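Setting Up and Maintaining a Suture Stock Cabinet

Applies to: teaching labs, clinics and veterinary practices with one central cabinet
Written by: Covadonga Mateos, supply room, Clonville
Checked by: Bonifacio Cuesta

Contents
1. Before you start
2. Reading the packet
3. Sorting order
4. Labels
5. The stock sheet
6. Restocking and rotation
7. Expired and opened stock
8. Common problems

1. Before you start

You need the cabinet, a set of drawer dividers, a label printer, a thin marker, and a spreadsheet program. Our cabinet is a Zarkell with shallow drawers. Any cabinet will do if the drawers are deep enough to hold a suture box upright with the lid removed. Deep drawers are a poor choice. Boxes get stacked in them and the bottom layer expires.

Pick a location away from sinks, autoclaves and direct sun. Check the storage temperature on the boxes you buy. Most of ours give an upper limit of 25 °C, and the supply room is set below that year round. Some absorbable materials are sensitive to moisture, so the foil has to stay intact until use.

Empty the cabinet completely before sorting. Doing one drawer at a time takes longer.

2. Reading the packet

Every packet carries the same basic fields, though manufacturers place them differently. The ones that matter for sorting are:

Material. The generic name is usually in smaller type under the trade name. Sort by the generic name.

Size. Sizes are printed as a number, or as a number followed by a dash and a zero. More zeros means thinner thread: 4-0 is thinner than 3-0, and 0 is thinner than 1. Many packets also print a metric size, which is the diameter in tenths of a millimeter. The two scales do not line up the same way for every material. Use one scale for the cabinet and keep to it.

Strand length. Given in centimeters, inches, or both. Two boxes that look identical often differ only here.

Needle. The outline of the needle is often drawn at actual size. Next to it are the length along the curve in millimeters, the fraction of a circle (1/4, 3/8, 1/2, 5/8), and a symbol for the point. A plain circle with a dot is a taper point. A triangle with the tip up is conventional cutting, and with the tip down it is reverse cutting.
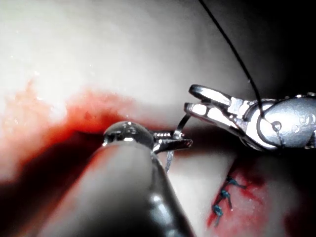 Needle length is measured along the arc from the point to the attachment end. The straight-line distance between the two ends is the chord length and will always be shorter on a curved needle. If someone asks for a "25" they mean the arc length. Put the arc length on the label and leave the chord off.

Needle codes are letters and numbers assigned by the manufacturer. They are not interchangeable. The same code from two makers can be two different needles, and the same needle can have two codes. Record the code for reordering and do not sort by it.

Lot and expiration. The lot number identifies the production batch. The expiration is next to the hourglass symbol. If only a year and month are given, treat the last day of that month as the limit.

3. Sorting order

Sort in this order:

Absorbable or nonabsorbable
Material
Braided or monofilament, where a material comes in both
Size, thickest at the left
Needle point
Needle length, longest at the back
Strand length

Absorbables go in the upper drawers here. The choice is arbitrary but must be written on the cabinet door.

Leave one empty slot per drawer. New items arrive during the year, and without a spare slot the whole drawer has to be moved over.

Some people prefer to sort by procedure, with everything for a skin closure in one place. It works in a small clinic with one or two users. In a shared cabinet it leads to the same item being stocked in several drawers under different names, and reorder levels stop meaning anything. If users want procedure sets, make up small trays from the main stock and log them out as a unit.

4. Labels

One label per slot, on the divider and never on the box. Boxes are thrown out and the label goes with them.

Use three lines:

Line 1: material, size
Line 2: needle length, curve, point
Line 3: slot number

A finished label looks like this:

Silk 3-0
31 mm 1/2 taper
Slot 878

Slot numbers are read as drawer then position. The first digit is the drawer and the last two are the position, so 878 is drawer 8, position 78. Our numbering skips in places where slots were merged. Leave gaps alone. Renumbering invalidates every old stock sheet.

Print in black on white. Color coding can be added as a stripe along the top edge, but the text has to be enough by itself. Manufacturers already color their boxes by material and the schemes do not fully agree.

The Baidoo printer defaults to a narrow tape. Change it to the wide setting before printing or line 3 is dropped without a warning.

5. The stock sheet

Make one row per slot with these columns: slot, material, size, strand length, needle length, curve, point, maker, maker code, unit, on hand, reorder level, earliest expiration, notes.

The unit column needs care. "On hand" should be counted in packets. Orders are placed in boxes, and box quantities vary by product. Mixed units were the cause of most of our early errors — a reorder level of 13 was read as boxes, and it took a long time to use them up.

Format the size column as text before typing anything. Spreadsheet programs will turn 4-0 or 2-0 into something else on some settings, and 3-0 next to 5-0 may be handled differently depending on the region.

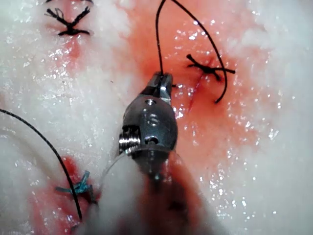
Lock the header row and the slot column. Allow edits only in "on hand," "earliest expiration" and "notes." Keep one printed copy inside the cabinet door for when the network is down, and replace it after each full count.

To set a reorder level, take the highest weekly use for the item, multiply by the delivery time in weeks, and add one box. Review the levels in December, when the year's figures are available.

6. Restocking and rotation

Put new boxes behind old ones. Compare expiration dates before doing it. A later delivery sometimes has the earlier date, particularly when the supplier ships from two warehouses. Orders from Flatalville are the usual case for us.

Do not combine two lots in one box. If a lot is recalled, the box is the only quick way of finding it. When a box has only a few packets left, put a rubber band around them and stand them at the front of the slot.

Counts are done on Thursday, one drawer per week. A full count of the cabinet is done twice a year.

7. Expired and opened stock

Remove anything expired from the cabinet on the day it is found. Mark the box with a diagonal line across every face and write PRACTICE ONLY, or discard it following the site's sharps procedure. Practice stock is kept in a separate room with its own sheet.

A packet with a torn outer wrap is treated as opened even if the inner foil looks sound. It does not go back in the slot.

Needles left in opened packets are sharps. The packet goes in the sharps container whole.

8. Common problems

The count is off by a full box. Check the neighboring slot first, then the next slot with the same size in a different material.

Labels peel. Wipe the divider with alcohol and let it dry before applying a new one.

A product is discontinued. Keep the row, set the reorder level to zero, and enter the replacement's slot number under notes.

Two users call the same item by different names. Add both names under notes so a text search finds either one.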